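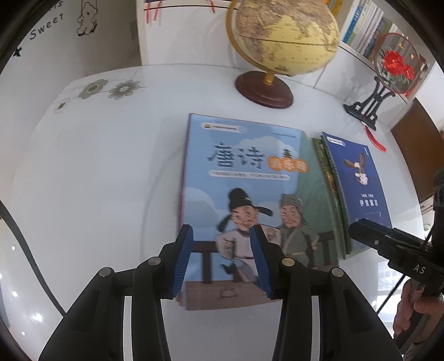
Kendra Landry asks whether the Ravico handling guidance applies to hand-held grippers at all, given that no motor moves the arm. It does. The revised text says so in its first clause, and this thread sets out the main points for member sites.
Skulico Standards Office
May 2018

1/ Scope. The guidance covers any gripper brought to within reach of household or library items, whether it is carried by a person or fixed to an arm. Books, ornaments and items on stands are all included.

2/ Two operators, one table. Where two grippers share a work surface, the operators must agree before starting which of them moves first. The second operator keeps clear of the first until told otherwise.

3/ Cables. A cable may cross the work surface only if it can move freely with the tool. It must not be looped round a stand or a base. Sites using Trarport mounts should read the separate note on strain relief.

4/ Fragile items. Anything that could tip or roll should be at the back of the table or taken off it. If a globe or a fan on a stand remains, it is to be entered on the task sheet as a fixed object and not handled.

5/ Stacked books. Approach with the fingers open and the pads facing each other. Close on the covers of one book only. Where an edge of a lower book sticks out from under the upper one, square the stack by hand or record it as it stands.

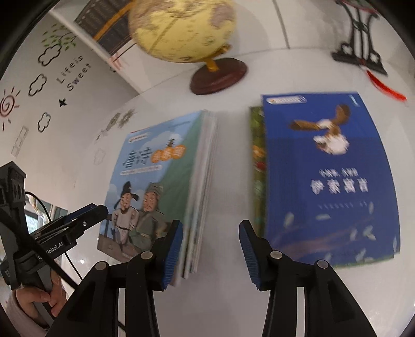

6/ Spacing. Leave a clear strip of table between stacks, wide enough for one finger of the gripper in use. The open width differs between models, so the strip should be checked again when tools are changed.

7/ Records. The Thepsuriya trial in March logged 3000 attempts, of which 2931 were accepted. The remainder were set aside for missing task sheets. A sheet completed afterwards from memory will not be accepted.

8/ Blur. Fast movement makes cover titles hard to read in the recording. Operators should slow down on the approach. Blurred recordings may be kept, provided they are marked as such.

9/ Comments. The office received 114 comments on the draft. Lise Sawatzky's wording on shared tables has been adopted in clause 2 with one small change: "agree" replaces "discuss".

10/ Sites already following the earlier text have until the next review to update their task sheets. Questions on clause 5 should be sent to the office in writing, with the gripper model stated.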